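The instructor who runs the fall robotics project at Larnallow does not sound like somebody selling a robotics project. Asked on the third week of September what her students had built so far, she thought for a while and said, "A very slow way to tidy up Halloween toys."

The assignment, called Bundero on the course sheet, sounds simple. Small plastic things go into baskets, sorted by kind, and two arms do the sorting. The students work in teams of 3 and get 40 minutes at the table.

I had read the course page, which promises "real-world automation skills," and I asked whether she believed it.

"I didn't write that," she said. "Some of it is true. They learn that a spider with thin legs is a miserable thing to pick up. They learn that a shiny surface fools the vision code. Is that the real world? Ask me when somebody gets hired to sort witch hats."
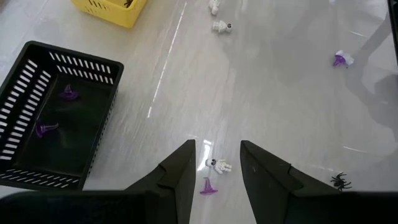
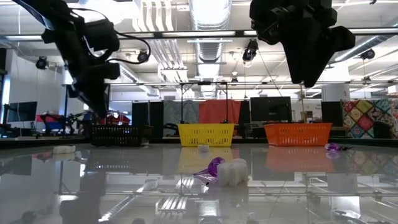
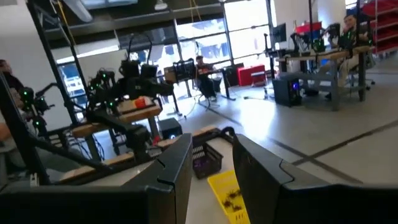
Bundero project, Larnallow. First picture: purple witch hats, skeletons and a spider, from the gripper's own camera.

The best team last term got 78 percent of its pieces into the right basket. I said that sounded decent. She was less impressed.

"With pieces they had practiced on for weeks. Then we swapped in 2 new shapes and they were back to guessing. The report they handed in had the first number in it and left out the second. I sent it back."

A student who sat in on part of our talk objected to this. The swap, he said, was announced the same morning, and a person would have needed time to adjust too. "A person would have needed one look," she answered. He let it go, though he did not seem convinced.

Vastton, a firm that makes packing equipment, has asked to see the results at the end of the course. I wondered if that put pressure on the teams to make things look smoother than they are.

"Of course it does. They want to show the good run. I make them show the whole session, with the dropped pieces left in."

She will teach it again next fall, with softer fingertips if the budget allows and the same baskets either way.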